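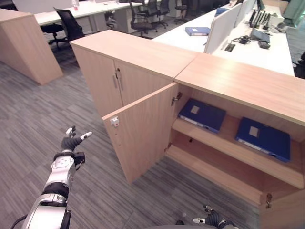
Can the Terero do office and household chores without help yet?

Some of them, under supervision. It can open and close a hinged cabinet door, take a binder off a shelf and put one back. It can't yet be left alone with glass, liquids or a locked door.

Print this page | E-mail this page

7.2 Setting up a cabinet task

1. Unlock the cabinet and take out the key. The Terero does not turn keys.

2. Clear the floor in front of the doors. Push chairs back under the desks.

3. Park the base facing the cabinet, with room for the door to swing.

4. On the Menari tablet, choose Storage, then Doors, then Teach.

5. Guide the right hand to the edge of the door and press Mark. Repeat with the door fully open.

6. Run the task at slow speed 16 times before you change to normal speed. Write down every miss.

Note: Binders lying flat are harder to grip than binders standing up. If the hand misses twice on the same binder, stop and teach the grip again from step 4.

CAUTION: Keep your hands away from the hinge side while the arm is moving. The door can close faster than you expect.

CAUTION: Don't hang anything on the open door — the arm reads the extra weight as a jam and pushes harder before it stops.

If the arm stops with error 195, press Release, move the door by hand and start over at step 3.

Print this page | E-mail this page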